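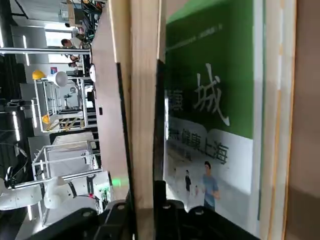
*A green and white printed cover, seen from the robot's wrist. The gripper is at the bottom.*

## How Does a Robot Know Where to Put a Book?

A robot arm has motors and joints, but it also needs instructions. These instructions are called software. At the Drokham Learning Center, software is divided into several jobs.

The first job is **perception**, or making sense of what a camera sees. A camera picture is a large grid of tiny colored dots. The software looks for groups of dots that belong together, such as the straight side of a cover. A camera on the wrist turns whenever the wrist turns, so a room may look sideways to it. The software keeps track of the turn and corrects for it.

The second job is **planning**. Before an arm moves, the planner compares many possible paths. In one lesson prepared by Juniper Dunleavy, the planner tested 2896 paths and kept 34 that did not bump into anything. It then chose the shortest.
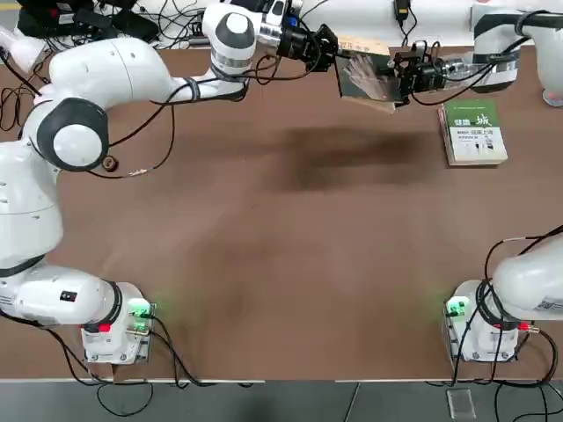

*Two arms hold one flat object between their grippers. A green-covered book lies to the right.*

The third job is **control**. Control software checks each joint again and again and makes small corrections. When two arms share an object, their movements must match. If one arm pulls left while the other stays still, the object may bend or slip.

Students can try this with a partner. Each person holds one end of a ruler with two fingers, and together they move it slowly across a desk without speaking.

A book standing upright brings a different problem. The fingers must press firmly enough to hold it, but gently enough to protect the cover.
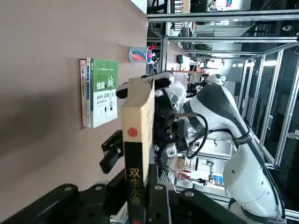
The planner must also remember that a held book takes up space. Until the book is released, the software treats it as part of the arm and leaves room for it on every path.

**Words to know**

- **Gripper:** the part of a robot that holds things
- **Joint:** a place where an arm bends or turns
- **Path:** the route an arm follows

*Text reviewed by Hemant Sengar, February 4, 2022.*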